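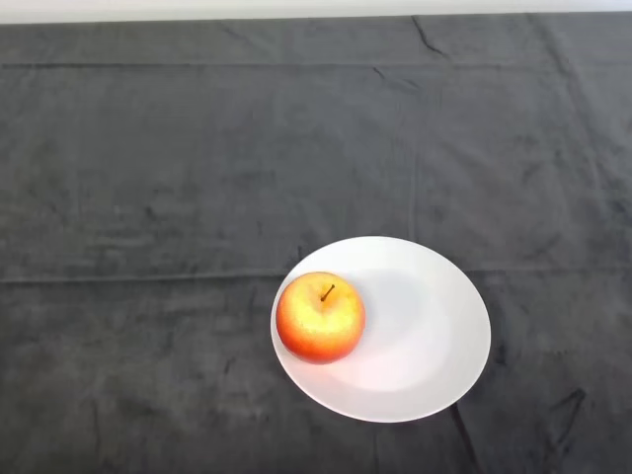
An apple on a plain white plate, with our dark gray table cloth underneath.

Fruit Table at Drullville: Your Questions

Do I need to sign up before I come?
You don't, and please don't let that keep you home! The fruit table is open to anyone who wanders in. If you're bringing a group of 10 or more, though, drop Chantelle Fourie a note first so she can put out extra plates.

Can I just take an apple?
Yes, please do. Take a plate too, sit down, and stay as long as you like. We ask for 2 apples per person at most until everyone has had a turn, and after that it's a free-for-all (a polite one).

Why are some of the apples yellow and red at once?
We get this one a lot from the little ones. Many kinds of apple color up more on the side that gets the sun, so you'll see a golden yellow top running into orange and then a deep red-orange. The little speckles are just how the skin grows, and they're perfectly fine to eat.

Should I wash it?
We rinse all the fruit before it goes out, but you're very welcome to give yours another rinse at the sink by the door.

Why the gray cloth? It used to be checkered.
It did, and I was fond of it! Engelbert Kaufmann found the gray one last August and we all agreed the fruit looks so much nicer on it. It has a soft surface, a bit like felt, and it does hold on to crumbs, so do lean over your plate.

Can I bring apples from my own tree?
Oh, we'd love that. Leave the stems on if you can, as they keep better that way, and set any bruised ones aside for Flurina Bachmann, who makes them into sauce.

What do I do with my plate and core?
Cores go in the green pail and plates go in the tub next to it. They're real dishes and we wash them every evening, so no paper ones, please.

When do you start up again after the holidays?
We're back on 8th January, same room, same hours.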